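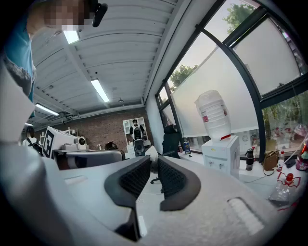 Solomiia Maksymiv asked after the last session whether a person holding a gripper in the hand counts as teleoperation, given that no robot moves while the recording is made. The course uses the word more narrowly. In teleoperation the arm is live and follows the operator's commands. With a handheld gripper there is no arm in the loop, and the robot gets involved only when the recording is replayed or used for training. Both belong under "learning from demonstration," and both will be on the reading list for January.

Robot Teaching Methods, Unit 2
Hondcombe Technical School, Automation Program
Handout revised 25 December 2021

2.1 Three ways to show a task

Kinesthetic teaching. The operator takes hold of the arm and moves it. The joints are set to a compliant mode and the controller logs joint angles. Good for short paths and contact tasks with one arm. Tiring with a heavy arm, and hard to do with two arms at once. The operator's hands also end up in the camera view, and this matters if the images are used for training.

Remote control. The operator moves a leader arm, a joystick or a VR controller, and the robot follows. What gets logged is something the robot has already done, so reach and speed limits are respected from the start. The weak points are delay and the loss of touch. On the Lotwood cell in lab B most beginners push too hard on the table the first few times.

Handheld gripper. The operator carries a gripper in each hand and does the task directly. Grip opening is logged along with the camera images, and the position of the gripper is worked out from those images or from an outside tracking system. Fast to record and easy to take to another room. Nothing in the method stops the operator from making a motion the robot can't copy, so the data has to be checked against the arm's limits afterward.

2.2 What is in a recording

One recording of one attempt is called an episode. For the exercises an episode contains:

gripper position and orientation over time
grip opening over time
video from each gripper
video from the head view, where there is one
a text label with the task name

All streams need the same clock. The Wavik logger stamps each stream on arrival, so a slow camera will look late compared with the gripper. Run the sync check at the start of each session and again after any cable has been unplugged.

2.3 Working with two hands

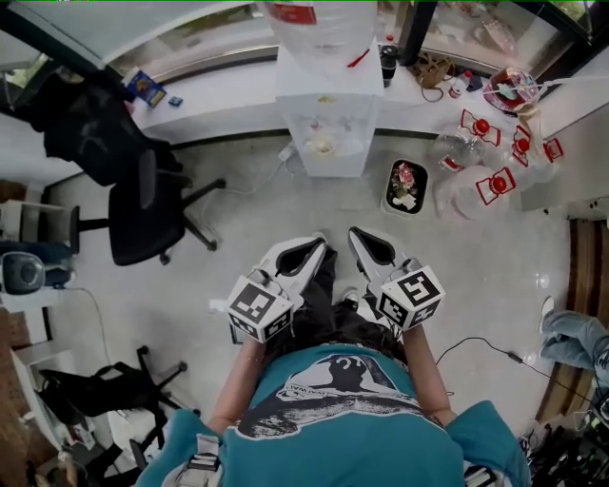 Figure 2. Left and right handheld grippers with marker cubes, fingertips turned toward each other.

Printed black-and-white markers give an outside camera a fixed pattern to find. From the corners of one marker, with its size known, the software can estimate where the cube is and how it is turned. A cube has markers on several faces so that one is usually still in view when the wrist rolls. Keep sleeves and straps off the faces.

For two-handed tasks the relation between the grippers matters more than where either one is in the room. If both are tracked separately and each drifts a little, the gap between the fingertips will be wrong on replay even though each path looks fine when plotted alone. Plot the distance between the two tips for every episode before accepting it.

Habits to practice:
Start and end each episode in the same rest pose.
Move at a speed the arm can match. The Kravchuk arms in lab B are slower than a hand.
Close the fingers fully before lifting.
If you drop something, finish the episode and mark it "failed." Do not delete it.
Look at the object. A head camera sees only what the head is turned toward.

2.4 How much is enough

It depends on how much the starting positions vary. Last year's class set had 3,745 episodes before checking. For the pick-and-place exercise each pair records some 200, changing the object position between attempts. Pairs who left the object in one spot got a policy that worked in that spot and nowhere else.

2.5 Exercise

Work in pairs, one recording and one keeping the log sheet. Record 16 episodes of the two-handed handover, then swap roles and repeat. Plot tip distance against time for all of them on one graph. Hand in the graph, the log sheet and half a page on which episodes you would leave out of training and why.

Reading: course reader, chapter on retargeting, up to the section on joint limits. The section on force control is optional.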